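Skorudell Community Board > Roads & Traffic

Kirora Bridge closed AGAIN - anyone know whats going on?

millpond_mike
September 2, 2024
Sitting on Route 16 northbound, not moving. Sheriff has cones all the way across at the bridge. Two tow trucks went past on the shoulder. Any word?

tansy44
Truck vs pickup from what I heard on the scanner. Truck is sideways across both lanes. They're sending people around by Quarry Road.

millpond_mike
Quarry Road. Great. That's one lane at the culvert.

oldgravel
Yep and the semis are following their GPS down there too. Just watched one try to make the turn at the feed store. Took him four tries. Took out the stop sign.

bex_on_the_hill
Is everyone ok? That's my first question, not the stop sign.

tansy44
Scanner said both drivers out and walking. One ambulance, no helicopter. Don't quote me.

oldgravel
Good. And fair point bex.

northlot
Third one at that bridge since May. Same spot, same curve. The county put up a yellow sign with an arrow on it and called it a day.

rusty_hinge
It's not the curve. People come off the hill at 70 looking at their phones. I've driven that bridge for 30 years, never had a problem.

northlot
You've driven it 30 years and the road surface has been changed under you. They repaved in May with that slick stuff. Go out there when it rains and touch your brakes.

rusty_hinge
Wasn't raining today.

northlot
Didn't say it was. Said third one.

quillback
Both can be true you two.

Anyway for anybody trying to get to the west side, do NOT take Quarry. Go back to the light, take Depot Street to the Jitel warehouse, then left. Longer on the map but it moves. Got through in 16 minutes.

marlo_p
Depot is backed up now too, thanks to this thread probably

quillback
lol sorry

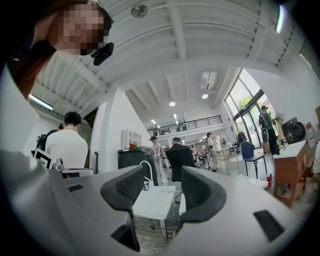
Does the school bus still run when the bridge is shut?
It runs the Depot Street way, and the stops on Quarry get skipped until the road is open. The district sends a text but you have to sign up for it, they don't add you automatically. Got that from the front office last time this happened.

bex_on_the_hill
Thank you quillback. I'm on the Quarry side and had no idea about the text thing. Last time mine sat at the stop for ages.

tansy44
Update. Big wrecker from Stankevičius is there now, the heavy one. They're hooking up the trailer. Deputy told my neighbor at least 2 more hours, there's fuel on the road and they have to put sand down.

rusty_hinge
Fuel into the creek?

tansy44
Didn't hear anything about the creek. Just the road.

oldgravel
They'd better check. There's a drain right at that end of the bridge and it goes straight down the bank.

millpond_mike
OK I turned around. Went over the median gravel like everybody else. Yes I know.

marlo_p
That's a ticket if they see you

millpond_mike
Deputy was the one waving us over it

marlo_p
ok never mind then

northlot
While we're all here. The county meeting has the bridge on the agenda this month. There was a petition in the spring for a lower limit and a guardrail on the curve side, it got 400 signatures and they "recieved" it. That was the word in the minutes. Received. Nothing since.

rusty_hinge
I signed for the guardrail. Did not sign for the lower limit and I wouldn't. You drop it to 35 and you'll have people riding bumpers all the way from the hill. Worse than now.

northlot
It was one petition. Both things were on it.

rusty_hinge
Then I crossed one out. I remember crossing one out.

quillback
You can't cross half of it out, that's not how it works

rusty_hinge
Well I did.

bex_on_the_hill
I'd take the guardrail by itself if that's what gets it done. My car went sideways there last winter and there is nothing between you and the creek but weeds.

oldgravel
Guardrail costs money. Sign costs nothing. Guess which one we get.

northlot
A rumble strip is cheap. They put one down by the grain elevator in an afternoon.

oldgravel
And everyone near the elevator complains about the noise. All night long, brrrrp. I'm one of them.

marlo_p
who even lives by the bridge though, couple of farms

sedgewren
I live by the bridge. I'd take the noise. I'm the one who hears the crashes. Walked down today with a blanket and some water, both guys were sitting on the bank talking. Pickup driver had a cut hand. Truck driver was mostly worried about his load. So yes, rumble strip please, put it right outside my bedroom.

bex_on_the_hill
Thanks for going down there sedgewren.

rusty_hinge
Same. Good on you.

northlot
Would you come to the meeting and say that? They listen to the people who live on it more than they listen to me.

sedgewren
If somebody gives me a ride. I don't drive after dark anymore.

northlot
I'll get you. Message me.

tansy44
Trailer is upright. One lane open southbound only, flagger at each end. Northbound still going around.

millpond_mike
Of course I'm northbound

quillback
Depot is clear again btw, just came back that way. Stop sign at the feed store is still laying in the ditch so treat it like a 4 way please, people are blowing right thru.

oldgravel
Called it in to the road dept. Got the machine. Propped a cone there in the meantime.

tansy44
Both lanes open now. Sand all over, take it slow on the curve.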